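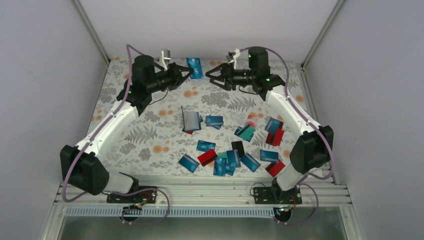 Install evening and repair table: what to bring in August

The August meeting will be given over to installs and upgrades, with no talk. Doors open at 6 pm in the upstairs room at Drarken, and we need to be packed up by 9.30. If you have been putting off moving an old laptop to Linux, or you are stuck on a release that has stopped getting updates, this is the evening to come to.

We have 15 places for people who want an install or upgrade done on the night. Each place is a seat, a socket and someone to sit with you. To book one, reply to this newsletter with the make and model of your machine, how much memory it has (if you know) and what is on it now. You don't need to book if you are coming to help, or just to sit and work on your own things.

Before you come

Back up your files. We ask everyone to do this and every time one or two people arrive without having done it. We won't start an install on a machine with the only copy of something on it. There are spare external drives you can borrow during the evening, but copying a full disk over an old USB port can take most of the session, and you may end up going home with a backup and no new system.

Bring your charger. Bring a network cable too if you have one, as some older wireless cards don't work until an extra package has been fetched. If your laptop runs Windows and the disk is encrypted, find the recovery key and write it down on paper before you set out. If you want to keep Windows alongside Linux, please shut it down fully and don't just close the lid.

What we will be installing

We will have USB sticks ready with Debian, Ubuntu, Xubuntu and Linux Mint. For machines with 4 GB of memory or less we suggest Xubuntu or plain Debian with a light desktop. You are welcome to bring something else on your own stick, and somebody will probably be willing to have a go at it with you, but we can't promise to know it well.

The local package mirror will be running again on the Onsri box. At the spring meeting the venue's connection slowed to a crawl once everyone began downloading updates together, and the mirror should help with that. It holds the main Debian and Ubuntu archives for 64-bit machines only. The address will be on the whiteboard. Remember to change your sources back before you leave, or your updates will fail when you get home.

Repair table

There will be a small repair table by the window for memory upgrades, disk swaps and new batteries. Please buy the part beforehand and check that it fits your model. We have screwdrivers, spudgers and a few drive enclosures. We can't take on soldering or cracked screens at this meeting.

Mailing list move

The mailing list has now moved to the server at Ninditz. All 33 current addresses were copied across, with the archive. If you haven't had a message from the list since the change, look in your spam folder first and then write to the list owner address at the foot of this newsletter. Digest settings did not survive the move, so anyone who liked getting one message a day will have to switch that back on. The old server will keep forwarding until the end of August.

A question came up on the list last month about reading Stata files on Linux without a licence. The short answer is that both R and Python will open .dta files. In R, use the haven package; in Python, pandas has a read_stata function. LibreOffice will not open them directly, so if you want a spreadsheet you will need to go through one of those first and save as CSV. A longer reply with the commands is in the list archive.

Getting there

Drarken is a short walk from the station. The number 17 bus stops outside, and the last one back leaves at 10.15 pm. The side door is the one to use after 6 pm, and there is a bell if you find it shut. There is a lift, but it has to be switched on at the desk, so please ring ahead or tell us when you book. Bikes can go in the yard, which is locked at night, so collect yours before we finish.

Tea and coffee are free. The kitchen closes at 7.30 pm and there isn't much open nearby, so eat first or bring something. Food is fine in the room as long as it stays off the install tables.

If the places fill up we will keep a waiting list and write to people in order when somebody drops out. Please tell us if you can't make it after booking.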